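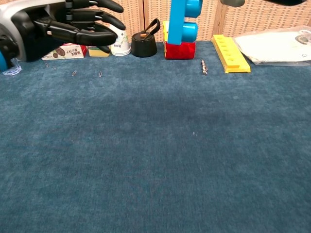

I'd been promising myself the Tullberg open day for three years running, and every February something got in the way. This year I booked the Friday off, got on the 8.12 and was at the gate before they'd put the sign out. Tullberg, if you haven't come across it, is the old carpet warehouse on the Preltow road, now let out by the bench to anyone who makes, mends or tests things, and once a year they open the doors and let people like me wander about getting in the way. The first table I stopped at had a blue carpet top and the sort of line-up you'd get if you emptied a kitchen drawer and a toy box together: a small box with biscuits printed on it, a yellow sponge, upside-down paper cups with a pale green and blue pattern, a black weight like a baby kettlebell and a red toy block with a tall blue bar standing up from it. I loved it. Everyday stuff, all in a row along the back, and I was already wondering which of it I could buy on the way home (the cups, mainly).

Lauri Tikkanen was looking after that end of the hall and he's a good talker. I asked him how you go about choosing things for a table like that and got a proper answer, which was that you want them as unlike each other as you can manage. Something squashy, something heavy, something that falls over if you breathe on it. He has a shelf at the back with 60 boxes of bits on it, all labelled in green pen, and he let me have a rummage. Most of it comes from the market at Gustitz. I came away with the name of the stall and a strong urge to tidy my own cupboards.

Upstairs is where the menders are. Yareli Barrera does chairs, cane seats mostly, and had one half finished on a trestle so that people could have a go at the weaving. I had a go. She undid it afterwards, very kindly, when she thought I'd moved on to the next bench! Her neighbour Nicanor Arriaga repairs old kitchen scales and had a lovely green set with a brass pan that I went back to twice. Not for sale, sadly. I did ask.

Lunch was in the loading bay, soup and rolls, four pounds, and the lentil was better than the tomato. It was bitterly cold out there with the shutter up, so take a coat if you go, and get there by noon or you'll be queuing behind the Sikora coach party like I was.

The afternoon talk was Refugio Villaseñor on the history of the building. She'd found the old order books and passed one round, and I had the page with order number 3733 on it, stair carpet for a hotel, 1145 yards of it, in a colour written down only as "brown, as before". I could have sat there with that book until they locked up.

What I didn't get to: the print room, which had a queue down the stairs every time I passed, and the yard, where I'm told there was a kiln going. Next year I'll do those first and work backwards.

Trains back from Preltow are hourly after four and the waiting room has no heating.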